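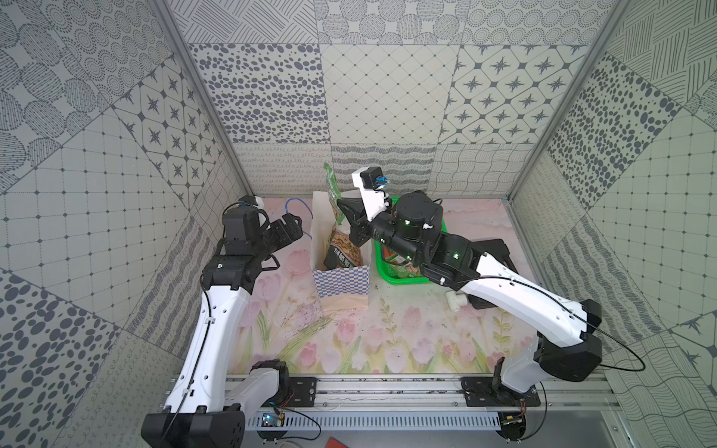

Filed under: Student Projects > Law and Society

Access to Small Claims Advice in Fallness: Report of a Second-Year Project

Submitted by Golshifteh Karimi and Peter Havlíček
2020-10-05

1. Purpose

The project examined how residents of Fallness obtain legal advice before bringing or defending a small claim. Our module required each pair to select one stage of the civil process and to study it from the position of a person without a solicitor. We chose the period before a claim form is issued, when a dispute may still be settled by letter.

2. Method

A paper questionnaire was left at the Drostine Advice Centre and at the public library. In total 200 copies were printed and 141 were returned in a usable form. Respondents were asked what their dispute concerned, whom they had approached first, whether they had sent a letter before claim, and whether they knew of any form of mediation open to them. Names and addresses were not requested.

We also read the anonymised enquiry sheets held by the Centre for the previous year. There were 296 of these. Sheets dealing only with family or immigration matters were set aside, which left 175 for study. The supervisor approved the wording of the questionnaire after one revision, in which the term "pre-action conduct" was replaced by "steps taken before going to court".

3. Findings

Disputes with traders were the most common subject in both sources, followed by unreturned tenancy deposits. Building work featured strongly among the trader disputes. Several respondents had paid the whole price in advance and held no written contract.

Most respondents had first spoken to a relative or friend. Those who went to the Centre tended to do so after receiving court papers, by which time the date for a reply was close. A good number of enquiry sheets record that the client had brought the envelope unopened.

Letters before claim were less familiar than we had expected. Among those who had written one, few had set a date for payment or stated the sum owed. The firm of Fallahi, which offers a free first interview, allowed us to compare its standard letter with the model supplied by the Centre. The two differ in length and tone but contain the same essential matters.

Awareness of mediation was low. Some respondents believed that agreeing to it would mean giving up the claim.

4. Limits of the study

The questionnaire reached only people already visiting the two buildings. Online services such as Plitilus, a letter-drafting site mentioned by several respondents, were outside our scope. The enquiry sheets were completed by different advisers and vary in detail, particularly as to outcome.

5. Recommendations

The Centre should display the model letter at its front desk, with notes on the sum, the date and the address for reply. A single sheet on mediation should be given to each client at the first interview. We further suggest that the enquiry sheet carry a box for the date on which court papers were received.

A copy of the questionnaire is attached as Appendix A. The table of enquiry subjects is Appendix B and will be corrected in November, when two sheets entered under the wrong heading have been checked.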